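Notes for anyone recording arm demonstrations on the Dunance bench, revised 1 May 2020. The task is phone charging: plug the cable in, pull it out, repeat until you question your career.

## Before you record

1. Home both arms and clear away your coffee. The model will happily learn to avoid a mug that never comes back.
2. Open Plinura, pick the task, and type the instruction exactly as it's written on the task sheet. "Plug in phone" and "plug the phone in" become two tasks, and then somebody gets to merge them in November.
3. Lay the phone face up within reach of both grippers. Turn it a little between episodes.

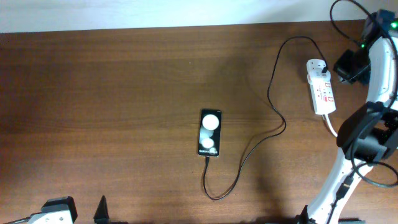
Cable slack matters more than you'd think. A cable pulled straight gives you 21 nearly identical episodes and a policy that panics at its first loop. Toss it down differently each time and resist the urge to tidy.

## Recording

1. Start the episode with the grippers open and still. Hold for a beat.
2. Move at the speed you'd like the robot to move. It will copy your dithering faithfully.
3. If you miss the port, back off and try again in the same episode. Recoveries are worth keeping. Drops off the table aren't.
4. For the unplug half, finish with the connector lying on the table and both fingers well clear of it.

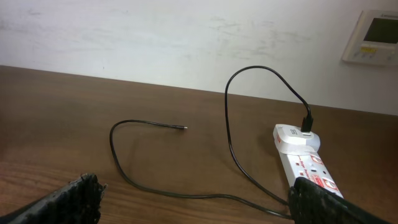
## After each batch

Stop at 14 episodes and watch them at double speed in Stedow. Check the wrist views first: if the fingers hide the connector for most of the clip, mark it "occluded" and move on. Mark failures as failures, even the ones that were nearly beautiful.

A decent session yields 108 usable episodes. Vitale wants 2,000 before the first training run, so pace yourself and adjust the chair.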